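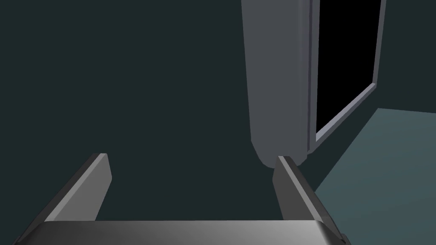

Jummai Bassey wrote in to say the night bus was late every single time she took it, and if the paper was going to run something sweet about the 9 it should at least start there. So, starting there. It was late. Ladi Uzor says so too, and he drove it.

"Late out of Cokside, always," he says. "You'd leave the depot fine. Then the hospital shift lets out and you've got people running across the lot waving at you. What are you going to do? Drive off?"

Some drivers did drive off, he says. He isn't giving names.

The 9 was the overnight route. Cokside to the Vandbridge transfer, out past the cannery and the big Tijani warehouse, up the hill, turn around, back down. All night, every night but Christmas. It stops running in May. Uzor stopped before it did, his knees decided that one for him, and he's been home since the fall, mostly reading and getting in his wife's way (her words, shouted from the hall).

We talked at his kitchen table for longer than I'd asked for. Tea first, then coffee, then tea again. What follows is most of it, tidied some.

## How you end up on nights

He didn't want nights. New drivers got nights, that's how it worked then, you bid on a run by seniority and what was left at the bottom was the 9. He figured one winter.

"First week I hated it. Second week I hated it. Then I don't know. You come down the hill and it's all dark and the whole town's lit up by the water, and there's three people on the bus and they're all asleep. It's quiet. I have four kids. I'd never had quiet."

By the time he had the seniority to get off nights he didn't bid. People at the depot thought he was crazy. His wife thought so too for a while, then she got used to having the bed.

He reckons he drove around 2,000 nights on that one route. I asked if he was sure and he said no, he was a driver, not a bank.

Does he still keep the hours? He does. Awake at 3, every night, no alarm. Gets up, looks out the window at nothing, has a piece of toast. "The body doesn't get the letter," he says.
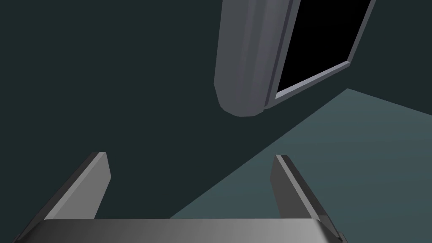 The toast thing came up again later. Apparently there was a bakery by the transfer that would hand out the broken rolls at the back door around 4 if you knew to knock, and the layover there was long enough to get one if you'd made up your time on the hill. Which you hadn't, usually. So he'd send a passenger. Some kid on his way home from washing dishes would hop off, knock, come back with a bag, and everybody on the bus had a roll.

"Not allowed," he says. "No food on the bus. There was a sign right over my head."

The bakery closed. It's a phone store now, and the back door has been bricked up.

## Who rode it

Cleaners. Nurses and aides, more aides than nurses, the nurses mostly had cars. The sorting line at Tijani, who got on in a bunch and got off in a bunch and argued about soccer the entire way. Bar people. Students in September who'd missed the last regular bus and looked scared, and by November weren't scared any more and were eating fries in the back.

And then the ones who weren't going anywhere. I'd wondered if he'd bring it up. He brought it up before I did.

"In January you'd get people who rode it around. All night. Down and back, down and back. It's warm, the seat's OK. You're supposed to make them get off at the end of the line and pay again. I'll just say I wasn't always looking in the mirror at the end of the line."

Was there ever trouble over it? A letter in his file, once. He still has it somewhere. A supervisor named Adon signed it and then, Uzor says, rode along himself one night in the cold and never wrote another.

There was one man who rode all of one winter and part of the next. Always the same seat, behind the back door, always with the same gray blanket folded in a square. Didn't talk. Then one night he had a haircut and a lunch bag and got off at the warehouse with the sorting crew, and that was that, he was a regular passenger. "He said good morning to me. First thing he ever said to me. It was the middle of the night." Uzor had to stop and do something with the kettle for a minute after that one.

Fights? A few. Less than people think. Somebody was sick most Saturdays. A baby nearly, but the ambulance got there, and the mother sent a card with a photo to the depot adressed to "the bus man."
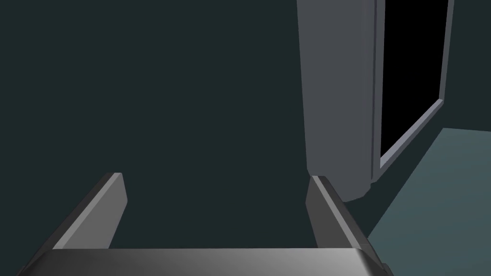

*By Agnes Chisholm · 1/20/19*

The part of the conversation I'd actually come for was the cut, and he was less interested in the cut than I was. He shrugged a lot. I'll put down what he said anyway.

The transit board's case is ridership. Their sheet says the 9 carries fewer than 80 people on a weeknight, both directions, and each one of them costs more to move than anybody on a day route. Uzor doesn't argue with the number.

"It's probably right. I could have told them that for free. But look who it is. It's the same people. It isn't a different bunch every night, it's the same people and they've all got to be at work."

I told him what Nuria Valcárcel said at the hearing, that without the bus she'd be paying for a cab out of her first two hours' wages and might as well start her shift at 1. He nodded before I'd finished. He knows her. Blue coat, he says, gets on at the library, has correct change in her hand before the door opens.

The board's plan is a dial-a-ride van. You call ahead, the van comes. He's polite about the van. Who answers the phone at 2 in the morning, he'd like to know. What if your shift runs over, and it always runs over. What if your phone's dead. With a bus you stand at the pole and it comes.

"Late," I said.

"Late," he said. "But it comes."

Sigrun Vik, the board chair, told me by phone on Friday that the van will have a wait of under 50 minutes from call to pickup and that they'll look at it again after a trial. She also said she rode the 9 herself in her twenties and was sorry about it. I passed this on. Uzor thought about it and said she probably did, lots of people did, he wouldn't have known her from anyone with a hood up.

I pushed a bit. Isn't he angry? He's more angry about the shelters, it came out. They took the shelter out at the cannery stop years back for a sidewalk job and never put it back, and people stood in the rain there every night after that with nothing over them, and the sidewalk wasn't even any good. He went on about the shelter for some time. He's written to the city about the shelter. If anyone from the city is reading, the cannery stop, the north side.

## Things he kept

Not much. The seat cushion, which is disgusting and which his wife wants gone. A hand-drawn map of the potholes on the hill, made for a trainee who quit before he could give it to her. A shoebox of stuff nobody claimed from lost and found when they cleaned it out: one earring, several more of one earring, a harmonica, a library card, a paperback in a language he can't read and has tried to.

He plays the harmonica a little. I got a verse of something. Not bad!

He keeps meaning to ride the 9 as a passenger before it goes. Hasn't yet. It's cold, and there's the knees, and also he thinks he'd be a pain to whoever was driving. He'd be leaning forward the whole way to look at the road.

"I'd go in April maybe. Sit behind the back door."

What would he tell whoever has the last run? He made a face at this question, it was a bit of a newspaper question, fair enough. Then he did answer. Wait at the hospital. Watch the dip by the pump station, it ices before anything else does. Don't put the inside lights all the way up at the last stop, people have been asleep, just put on the front ones and say the name of the stop in a normal voice.

Then he wanted to know if I'd taken the bus over. I hadn't, I'd driven. He let that sit.
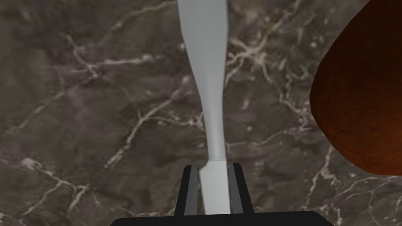 *White utensil, dark marble.*

I had my coat on by the time he remembered the snow night, so this is from memory and not my notes. Big storm, all the other routes pulled in. Dispatch told him to pull in too, but he was already on the hill with people on board and the radio was, he says, not very clear. He dropped every one of them at their own door. Went off the route to do it, down streets that bus had never been down, with a passenger standing up front telling him where the parked cars were under the snow. Took until it got light.

I asked who the passenger was. He couldn't remember. Some guy from the sorting line, he thinks, with a really loud voice.

The final hearing on the route is at the Vandbridge library, upstairs room, 6 p.m., sign up at the door if you want to speak. It'll be over in time for the regular bus home.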